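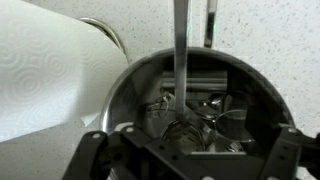
Clatel and Jesum publish new method for teaching robots to take one utensil out of a crowded container

2026-05-17

Clatel, a developer of software for household robots, and the research laboratory Jesum today publish the results of their joint project Flulero. The project studied a task that is easy for most people and still difficult for a machine: to reach for one particular kitchen tool when it stands in a container together with several others.

With the new method, a robot arm with a two-finger gripper took out the requested utensil in 98 per cent of the test attempts. The method needed 22 minutes of human demonstration for each kitchen. The full report and the training code are available from today on the project pages of both partners.

Why utensils are difficult

Much research on robot grasping has been done with objects that lie apart from each other on a table. In a real kitchen, the situation is different. Ladles, whisks and mashers are often kept together in one container beside the cooker, with the handles pointing up. The wires of a whisk can catch on the tool next to it. When the robot pulls one handle, a second utensil may come along, or the whole container may tip over.

Polished steel makes the problem bigger. The inside wall of a steel container works like a curved mirror, and it shows parts of the tools and of the room in a distorted form. Depth sensors often give wrong values on such a surface, or no values at all. A system which trusts these measurements will sometimes try to grasp a reflection.

For this reason the Flulero team decided to use only ordinary colour images, taken by one small camera at the wrist of the robot. From this position the camera looks past the gripper fingers and down into the container. It can follow a handle from the top to the place where it disappears between the other tools.

How the method works

The method has two parts, which the report calls "looking" and "lifting".

In the first part, the robot moves its wrist slowly over the container and collects images from 8 positions. A reflection changes its place in a different way from a real object when the camera moves. The software learns this difference from the demonstrations and gives each visible edge a value, which says how probable it is that the edge belongs to a solid tool. Only edges with a high value are used to plan the grasp.

In the second part, the robot closes the fingers on the handle and lifts it a very short distance. Then it stops and compares the new image with the one before. If only the chosen handle has moved, the lift continues. If another tool has moved too, the robot lowers the handle, turns it a little and tries again. The robot is allowed three such corrections. After that it releases the handle and reports that it could not do the task.

This short stop is the most important result of the project. When the team switched it off and left everything else the same, the share of successful attempts became clearly lower, and most of the failures were with whisks. The stop makes each attempt a little slower, but in the opinion of both partners this is a fair price in a home, where a fallen container can mean a broken glass or a frightened cat.

Tests on worktops in daily use

The tests were carried out in the model kitchens of Georgiou, a manufacturer of fitted kitchens, which supported the project with rooms and material. The worktops were not cleared before the tests. Paper towels, jars and other everyday things stayed near the container, so the arm had to find a path between them. Speckled stone-look surfaces were included on purpose, as their small dark spots had confused earlier versions of the software.

The demonstrations were given by people without technical training. They guided the gripper by hand, and a session was finished when the person had taken out and put back each tool in the container. The team did not mark or label the images afterwards. This keeps the preparation short and makes it possible to repeat it when a household buys new utensils.

An attempt was counted as successful only when three conditions were fulfilled: the correct tool was out of the container, all the other tools were still inside, and the container was standing upright.

Limits of the results

The partners wish to state clearly what the method cannot do yet. It was tested with metal tools and steel containers only. Wooden spoons and silicone spatulas bend or slide in another way between the fingers, and the present values cannot be transferred to them. The robot also does not put the utensils back by itself. When two handles touch along their full length, the software sometimes sees them as one, and this was the reason for a part of the remaining failures.

The tests took place in normal room light. In direct sun the bright stripes on the handles become very strong, and the report describes a number of cases in which the first grasp was planned too far to one side.

Next steps

In July, Jesum will begin a second series of measurements with wooden and plastic tools. Clatel intends to add the "lifting" part to its software package for research customers later in the year. A product for private homes is not planned at this stage.

The images recorded during the demonstrations will be published together with the second report — research groups which would like to work with them earlier can send a request to Jesum.

About the partners

Clatel develops control software for robot arms that work in homes and small workplaces.

Jesum is an independent laboratory for research on robot grasping and machine vision.

Georgiou plans and builds fitted kitchens, and provides its model kitchens for practical research.

Press contact

Questions and interview requests can be sent to the Clatel press office through the contact form on the company website. Please write "Flulero" in the subject line.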